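About us

Flodamari is a language school for adults. We teach French, Danish and German in small evening and daytime groups, and we have done so from the same building in Hilberg Street since the school opened. Most of our students work full time and come to us once a week.

The school was set up by Séverine Riviere, who had been teaching French privately and had more pupils than she could fit round her kitchen table. She rented two rooms on the first floor, bought second-hand chairs and put a card in the library. The first course was French for beginners. Danish came next, after a local firm asked for lessons for staff who were moving to Aarhus, and German followed a year later.

The building dates from 1846 and was put up as a seed merchant's. The name Adach is still cut into the stone over the side door, and older people in the town call it the Adach building. We now have the whole of the first floor and part of the ground floor. There is a lift at the back, reached from the car park. The front stairs are steep, so please use the lift if you have any trouble with steps. 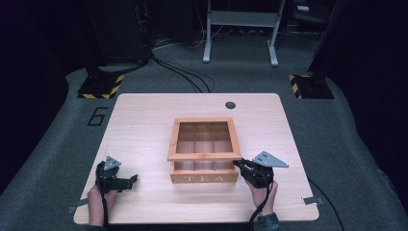 Evening classes run from half past six to half past eight with a short break in the middle. Daytime classes are the same length and start at ten. The teaching year begins in September and is split into three terms. You can join at the start of any term if there is a place in a group at your level, and beginners' groups start in September and January only.

How we teach

Lessons are mostly speaking and listening. We use a course book for the grammar and expect you to do some reading at home between classes, usually half an hour or so. Homework is not marked unless you hand it in. Teachers use the language you are learning from the first lesson and go back to English when something needs explaining properly.

If you are not a beginner, we will ask you to come in for a short talk with a teacher before you book. There is no written test. People often put themselves in too low a group, and a short chat usually sorts that out. You may change group in the first two weeks of term at no extra cost.

We do not run exam courses. Students who want to sit an exam can book private lessons to prepare for it, and we can tell you where the nearest test centres are.

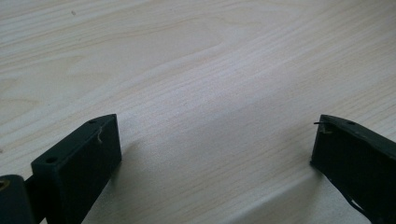
The library

In the Overgaard Room on the ground floor we keep a lending library of 524 books, mostly novels and short stories, with a shelf of children's books that suit early learners well. It is named after Inger Overgaard, our first Danish teacher, who left us her own books when she retired. Any current student may borrow two at a time for a month. Please write your name and the title in the register by the door.

The room is also used for conversation hour, which is free to students and takes place before evening classes. French, Danish and German take turns, and the term's timetable is on the noticeboard.

Work with companies

We teach at several workplaces in the area. Company courses are planned with the employer and can be held at your offices or ours. The smallest group we will take is three people.

Finding us

Flodamari Language School
63 Hilberg Street, first floor

The office is open Monday to Thursday from nine until six. Outside those hours, leave a message and we will ring you back on the next working day.

Page last updated November 8, 2019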